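Tredolico Robot Club: your questions

We use cookies to see which pages get read. Accept / Manage settings

Do I need to know how to code?
No. Jaanus Koppel will sit you at a keyboard and look patient. You start with the mug and the wooden blocks, like everyone else. 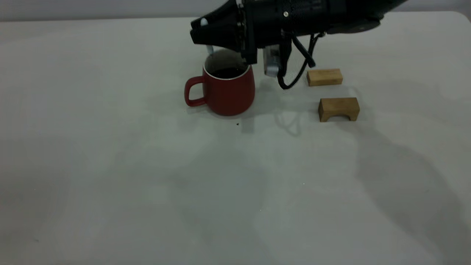 Stirring is harder than it sounds, and we've been at it since June. Bring a towel.

What does it cost?
4 euros a session. Tea is free, though the robot gets first go at it.

Can I move the blocks?
Please don't. Laimutė Navickas has views on this.
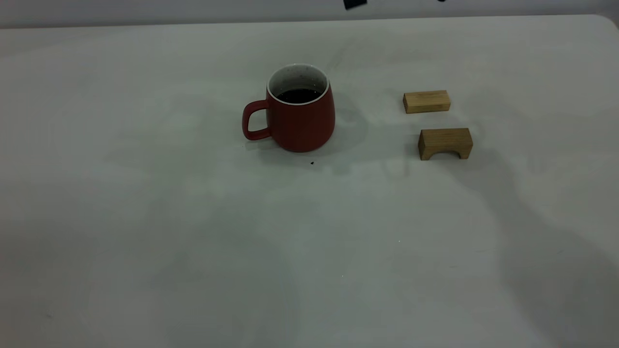

Reading time: 1 minute (less if you skip the rules)

Are there competitions?
One, the Festimitz. Each team gets 100 points and loses them from there. Our best result is still under discussion.

Can my parents watch?
Yes, from the chairs. Advice should be kept for the drive home.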